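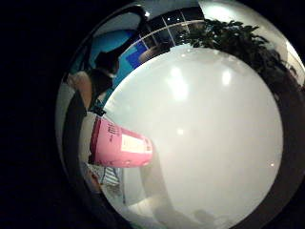
4. Returning objects in seated VR puzzle games

Most seated VR puzzle games let the player pick up far more objects than the puzzles need. Drawers hold pens and batteries, shelves hold jars, and nearly all of it can be thrown. Sooner or later something the player does need ends up on the floor behind the chair or inside a wall, and the game has to bring it back. We call this a return. Designers tend to treat returns as a safety feature and give them little attention, but the way an object comes back also tells the player what the game thinks happened. An object has a place, and it also has a pose. A pink cup-shaped container lying on its side, as in Figure 3, is a different thing to a player from the same container standing upright, even when it is the same distance from the hand. If the game returns it upright, it has thrown away something the player may have done on purpose. This section reports how players reacted to three ways of handling that choice.

4.1 Games and conditions

We used two titles. Flerkness is a kitchen and workshop puzzle game with a talking radio that comments on what the player does. Clingate is slower and has no speech; the player sorts the contents of a lost property office and works out who left what behind. Both were chosen because they had mod support that let us change the return rule without touching anything else. Logging was done with Mosquera, the event recorder introduced in Section 3, which writes one line each time an object is grabbed, released or returned.

The first condition, home return, is the one both games ship with. An object that leaves the play area fades out and appears at the spot where it was first placed in the level, in its original pose. The second, last-rest return, puts the object back at the last place where it sat still, in the pose it had there. The third, hand return, does nothing until the player opens the palm menu, and then offers the missing object in the menu so the player can take it out and put it down wherever they like.

The trigger was the same in all three conditions. An object had to be outside the reachable area and at rest before it counted as lost. We did not change the fade, the sound effect or the lines spoken by the radio in Flerkness. This turned out to matter in one case, described below.

4.2 Participants and procedure

We recruited 21 adults through posters and a mailing list in Itumthorpe. All of them had worn a headset before, though several had only done so at a friend's house or a shopping mall. None had played either game. Each person came in for one session of 50 minutes of play, split between the two titles, with a break when they asked for one. Conditions were assigned in a rotating order, and each player kept the same condition for both games. We did not tell players that returns were the subject of the study. The consent form said we were interested in how people handle objects in VR, and nothing more was said until the interview at the end.

Players sat in a swivel chair without arms. We chose a seated setup because a standing player can often step over and fetch a dropped object, and that would have left us with too few returns to look at. Controllers were used throughout, with hand tracking turned off.

The interview was short. We asked players to describe any moment when they had lost something, what they expected to happen, and what did happen. After that we played back parts of their own session on a monitor and asked them to talk over it. Two of the authors coded the answers separately and then met to settle differences. The coding sheet is in the appendix.

4.3 Results

Mosquera logged 202 returns in total. Clingate produced more of them than Flerkness, which surprised us, as Flerkness is the messier game of the two. The likely cause is the sorting task. Players in Clingate made piles on the counter in front of them, the piles grew, and items slid off the far side. In Flerkness most lost objects had been thrown, and thrown objects were usually ones the player had already decided were useless. Many of those returns went unnoticed.

Players in the home return condition had the most to say in the interview, and most of it was negative. The common complaint was about order. They had moved things into groups, and the game had moved one back without being asked. A player who had built a row of umbrellas on the counter in Clingate found one of them back on its hook three times, and after the third she stopped using the counter. Others said they thought the item on the hook was a second, separate item. In a game about counting lost property, that is a serious misreading, and two sessions stalled because of it.

Last-rest return drew the fewest comments. When we played back the recording, players were often unaware that a return had taken place. One said that the jar had "probably bounced". We read this as a good sign for comfort and a mixed one for learning. A player who does not notice that the game has helped cannot rely on that help later, and some in this group spent time leaning and reaching for objects that would have come back if left alone.

Pose was the weak point of this condition. An object that had been resting badly came back resting badly. Mugs that had been set down near an edge were returned near the edge and fell again. In one Clingate session a hatbox was lost, returned, and lost again until the player laughed and pushed the whole pile to the other side of the desk. A check for stable support before the return would have prevented it, and we recommend one.

Hand return split the group. Those who found the palm menu early liked it a great deal and treated it as a pocket. They would throw an item over a shoulder on purpose, carry on working, and call it up again when they wanted it. Neither game was designed for this, and in Flerkness it let players skip a puzzle about carrying a lit candle past a fan. Those who did not find the menu believed they had broken the game. We had put a small icon on the left wrist to show that something was waiting, but most players look at their right hand, and the icon was easy to miss.

The radio in Flerkness caused the one problem we had not planned for. Its script has a line that plays when the player's toaster reappears, scolding them for throwing it. Under home return the line makes sense. Under hand return it plays as soon as the toaster enters the menu, while the toaster itself is nowhere to be seen. Several players went looking for it. We left the line in for all sessions once we had started, so that the conditions stayed comparable, and we marked those stretches in the log.

4.4 Pose as part of saved state

The older argument for home return is that it is cheap. The level file already holds the starting position of every object, so nothing new has to be stored. Last-rest return needs a position and a rotation for each movable object, updated whenever it settles. On current headsets the cost of this is small, and both mods ran without a visible drop in frame rate - we did not test on older hardware.

The better reason to store the rotation is that players use it. In the interviews they described turning items over to mark them as done, laying bottles flat to mean "checked", and facing book spines toward the wall. None of this is taught by either game. It is the kind of note people leave for themselves on a real desk, and a return rule that keeps the position but resets the rotation wipes it out. Home return wipes out both.

We did not log rotation at a fine enough level to say how often players marked objects this way. The recorder stored the pose only at release, and an item nudged by another item would not show up. The version of Mosquera used in Section 5 fixes this by writing a line whenever a resting object changes its facing side.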